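5. Comparing hands on the Tam arm

This section covers a side-by-side test of two hands on the same arm. Finish section 4 (mounting plate and cable check) first. Allow an afternoon for the whole test, including the hand change.

The two hands used in this section are the Clurkgate two-jaw gripper and the Citon multi-finger hand. The Jistgate controller can store a profile for each, and you should set up both before you run any trials. Switching profiles is quick. Re-entering force limits by hand between trials is slow and easy to get wrong.

5.1 Setting up the profiles

1. Turn the arm to Hold and wait for the steady amber light.
2. On the controller, open Tools, then Hand Profiles, then New.
3. Pick the hand from the list. If it does not appear, the hand cable is not seated. Power down before you touch the connector.
4. Enter the tool weight printed on the hand's data plate. The field is in grams.
5. Set Close Force to Low. Leave Close Speed at the default.
6. Save the profile under a name you will recognize later, such as CITON-LOW or CLURK-LOW.
7. Repeat for the second hand after the hand change in 5.5.

Caution: Do not run a hand on the other hand's profile. The controller accepts the command and will drive the fingers to the wrong stop position.

5.2 Checking the wrist camera

The wrist camera should be able to see the fingertips through their full travel. With a multi-finger hand, the nearest finger always takes up a good part of the view. That is normal.

1. Open Live View and close the hand with nothing in it.
2. Confirm that the fingertips stay in view as they meet.
3. Lock the exposure with a test object in place. Clear and tinted plastic can flare badly under bright light, and auto exposure will hunt from one trial to the next.
4. Write down the exposure value. Use the same value for both hands or the recordings will be hard to compare.

5.3 Choosing test objects

Use objects that your line will really handle. A rigid block tells you very little, as both hands will hold it. Plastic soda bottles are a good choice: the body gives under pressure, the neck is much narrower, and a bottle lying on its side can roll when a finger touches it.

Lay the bottles on their sides, with at least one near enough to another that a finger has to reach in close. Well-spaced bottles make both hands look better than they are.

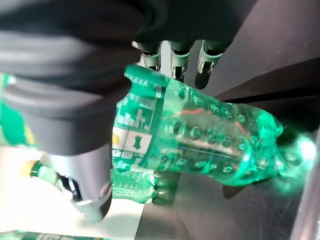
Natanael Bragança asks why the test calls for Low force on a bottle when the Clurkgate jaws are sold for heavy parts and hold better on Medium. Medium does hold better, he writes, and he would sooner see each hand at its best setting than both at the same one.

Both tests are useful, and the answer is to run them in order. Start with both hands on Low, so that any difference comes from the shape of the grip. Then raise the force one step at a time on each hand and note where the bottle wall first buckles. Keep the two sets of results on separate sheets.

5.4 Running the trials

1. Load the profile that matches the mounted hand. Read the name back from the screen before you press Start.
2. Place the bottles using the layout card, labels facing the same way each time.
3. Move the arm to the approach point and close the hand.
4. Wait 2 seconds. Do not lift yet.
5. Lift, hold, and lower. The controller logs the finger positions and motor current by itself.
6. Mark the result as Held, Slipped or Crushed. If the bottle turned in the grip but did not drop, mark it Slipped and add a note.
7. Reset the layout and repeat until you have 33 trials for the hand.

Note: The log holds up to 2,000 entries and then overwrites the oldest ones. Export before you change hands.

Caution: Keep your own hands outside the marked area while the arm is in Run. To fix a bottle that has rolled, press Hold first - pausing the program is not enough.

If a trial stops with code 696, a finger met resistance before it reached the approach position. Most often it has touched a neighboring bottle. Back the arm off, check the layout against the card, and restart that trial. Do not count it as a slip.

5.5 Changing hands

1. Export the log and power down the arm.
2. Support the hand from below and release the collar a quarter turn.
3. Unplug the hand cable by the connector body. Do not pull on the cable.
4. Fit the second hand, close the collar until it clicks, and plug in the cable.
5. Power up, create the second profile as in 5.1, and repeat 5.2 and 5.4.

Check the pads on the hand you removed before you store it. Wipe them with a dry cloth and replace any pad that has lifted at the edge. Part numbers for pads are in section 9.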